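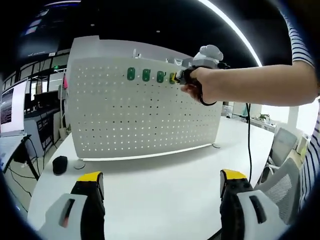

Odska upright pegboard, four months in

Bought for the craft table, 114 quid with the hooks. Planari do one too but 18 weeks wait, no thanks. Came flat, screws in a bag, instructions useless. Up by teatime tho.

Good: stiff, doesnt wobble when you yank something off it. Holes line up. Wipes clean, even glue.

Bad: price of spare hooks. Daft. Boonchu ones fit if you push hard, half the money. 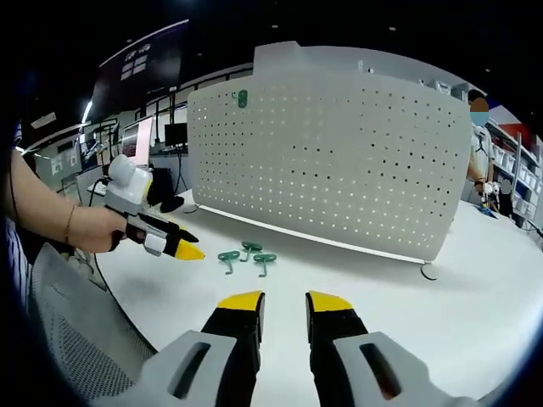 Day to day

Scissors, tape, rulers all off the worktop now. Heavy stuff goes low, learned that with the big stapler. Would of liked a shelf in the box.
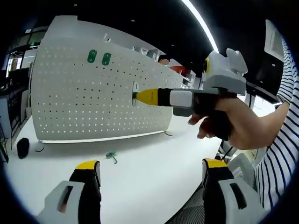
White board on a white table, green ovals near the top.

Returns: sent back one bent hook, new one in July, no fuss. Emailed twice before that mind.

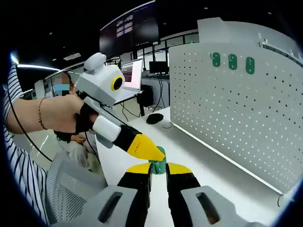

Small green piece, yellow tips either side.

Four out of five. Get the wider one if you've got the wall for it, I'm already out of room. Anadgate had it cheaper last I looked.

Leen Majali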